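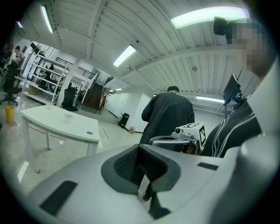

Can a machine do your chores yet? (household and shop floor)

Forum: Home and Small Shop Automation
Thread started in July, 13 replies

zpaquette
Starting this because it keeps taking over the vacuum thread. My question is narrow. Is there anything with an arm and a gripper, at any price a normal household or a small shop could stand, that does a chore from start to finish without somebody next to it? I don't mean a robot vacuum and I don't mean a dishwasher. I mean picking things up and putting them where they belong.

My own answer is no. My brother and I run a two-man cabinet hardware shop and we looked into it pretty hard this spring. Happy to be told I'm wrong.

benchdog38
You're wrong for shop floors and right for houses. We have had an arm loading blanks into a press brake for 2 years. It runs the whole second shift and one guy checks it when he refills the rack.

zpaquette
That's the same blank in the same rack every time, though. I'd call that machine tending. It's a fine use of an arm. What I want is sorting the returns bin, where it's a hinge, then a bag of screws, then a hinge with somebody's tape still stuck to it.

benchdog38
You said "shop-floor chores." Loading a brake is a chore. Ask the guy who used to do it.

L_Kandasamy
I do data work for a group that trains grippers, so take this with whatever salt you like. The picture at the top of the thread is pretty much what the work looks like at this stage. The big gray thing in front is a gripper tool, held in the hand. People carry tools like that through a task many times over, and the recordings are what the model learns from. The person on the right has a device on top of the head and a camera rig under the chin.

So the state of things is that people are still doing the chores. They're doing them with awkward hands on, so that a machine can maybe do them later.

On Zachary's returns bin: mixed rigid parts in a bin is in reach for a demo. It is not in reach for a shop that can't afford to have someone fix its mistakes. The demo might get nine out of ten, and you need a lot better than that before you can walk away.

tannerp
Other half of the two-man shop. We got a quote from Bramov for a sorting cell. The arm was the cheap part. Guarding, the table, the vision package and the install came to more than our box truck. Then they wanted us to pre-sort the bags out of the bin first, at which point I've touched every part anyway.

gardenhose_107
Has anyone tried the Sutherland laundry folder? My sister-in-law swears by hers.

nathalie.d
I had one for four months. It folds T-shirts and towels if you clip each one on yourself. Clipping takes me as long as folding. It would not take a fitted sheet or anything small. It went back.

gardenhose_107
She only does towels in it, so that fits.

eifion_m
I think Zachary has set the bar in a funny place. "Without somebody next to it" is a test hardly any tool passes. I have a planer and I stand next to it. A washing machine needs me at both ends, and it still took away the worst day of my grandmother's week. If a gripper on a rail could clear the table and get half of it into the dishwasher, I'd call that doing a chore, and I'd do the other half.

zpaquette
Fair about the washing machine. But it does its own part completely. I don't have to reach in halfway through the spin. The arms I've seen need help in the middle, at times you can't predict, and that keeps you in the room. That is the cost I'm talking about.

eifion_m
All right, I'll give you the middle. I still think "half the job, reliably" will sell before "the whole job."

benchdog38
Agree with Eifion. Also want to point out that the place in that picture has a flat shiny floor, red tape lines marking it out, and fluorescent lights all over the ceiling. Come look at my kitchen. There's a dog bowl in the walkway and one bulb that works.

L_Kandasamy
Yes, and that is a real problem. A lot of recording happens in open bright rooms since that's where people have space. A model that has only seen white tables gets confused by a patterned tablecloth. It's the main reason for hand-held tools in the first place: you can take them to somebody's actual kitchen, and you can't easily take an arm bolted to a bench. How much of it ends up being done in kitchens depends on who is paying.

For what it's worth, these are the chores I'd rank from closest to farthest for a home:

Moving cups and bowls from a table to a counter
Picking toys off a floor into one bin
Wiping a flat surface that has already been cleared
Loading a dishwasher with your own dishes
Folding a mixed basket of clothes
Cleaning a bathroom

The first two I have seen done well, in rooms the system knew. The last one I haven't seen anyone attempt seriously.

nathalie.d
Where would you put changing a bed?

L_Kandasamy
Off the bottom. Big cloth, needs two long arms, and you have to walk around it.

tannerp
Question for Lavanya then. The squeeze on those rubber-mouth grippers, does it hold a greasy part? Ours come in with oil on them.

L_Kandasamy
Depends on the pad. The one in the picture has a black mesh-textured pad lining the opening, but I couldn't tell you how that one does with oil. Smooth pads I've used were bad with it. Ask for a trial on your own parts and bring the dirty ones. If they wipe them down before the test, ask them to run it again without wiping.

zpaquette
That's useful. Bramov tested on clean samples from their own drawer.

eifion_m
There's a small outfit in Prirkomville called Plevum that rents arms by the month, if you want to find out without buying. They did a run for a friend's bottling line. He kept it for the capping and sent back the one that was meant to pack the boxes.

benchdog38
So it kept the same-part-same-place job and lost the mixed one.

eifion_m
Yes. I heard it as I typed it.

tannerp
We'd look at a month's rental. Zach will say no and then drive over there himself.

zpaquette
I've already emailed them. If we get one in I'll post the pick counts in this thread, misses included. Oily parts, bags left in.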